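Section 3: Placing and Pairing the Widero Shelf Speakers

Before you start, charge both speakers until the light on the back panel turns green. A full charge takes 3 hours. The speakers can be used while charging, but pairing mode is disabled until the battery is above the low mark.

Choosing a spot

1. Set each speaker on a flat, level surface with the rubber feet down. Leave 6 inches of clearance behind the cabinet for the bass port.

2. Keep the speakers at the same height where possible. Ear height when seated works best in a living room. In a kitchen, use a shelf or the far end of a counter.

CAUTION: Do not place a speaker next to a cooktop or under a range hood. Heat and grease will damage the driver cones and are not covered by the Skevdale warranty.

Kitchens with a range hood over the cooktop: 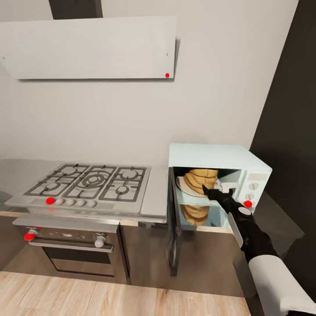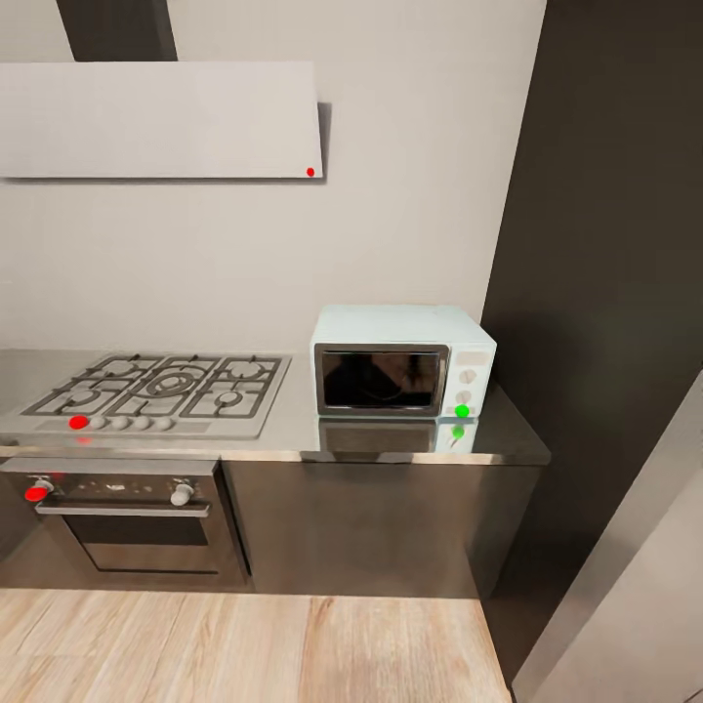
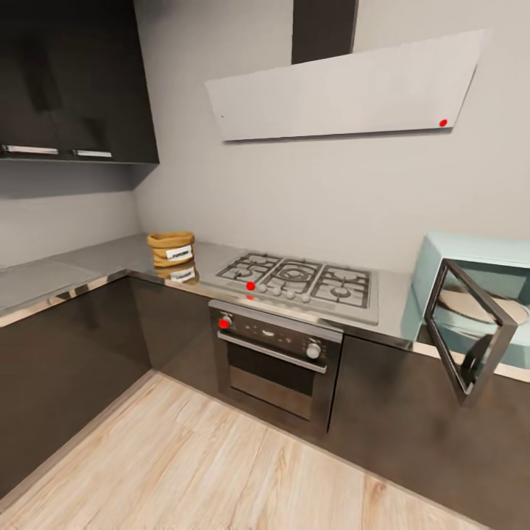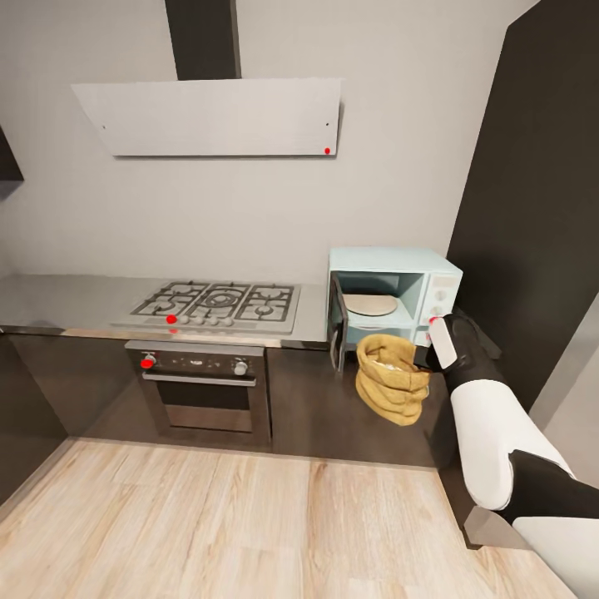

3. Plug the charging cable into the left speaker first. Route it away from sinks and foot traffic.

Pairing the two speakers

4. Press and hold the Link button on the left speaker until you hear two tones.

5. Press the Link button on the right speaker once. Both lights blink white, then stay on.

6. If the lights keep blinking, move the speakers closer together and repeat steps 4 and 5. The maximum distance between them is 11 feet.

Note: Pairing is stored in memory. You do not need to repeat it after switching off.

Connecting to your phone or TV

7. Open the Bluetooth menu on your device and select WIDERO-L. Do not select the right speaker; it receives its signal from the left one.

8. For a TV without Bluetooth, use the supplied optical cable. Set the TV audio output to PCM. Other formats produce no sound.

9. Play something at low volume and check that both sides are working. If left and right are swapped, hold Link and Volume Down together for 3 seconds.

Note: The Tully subwoofer is paired separately. See Section 4.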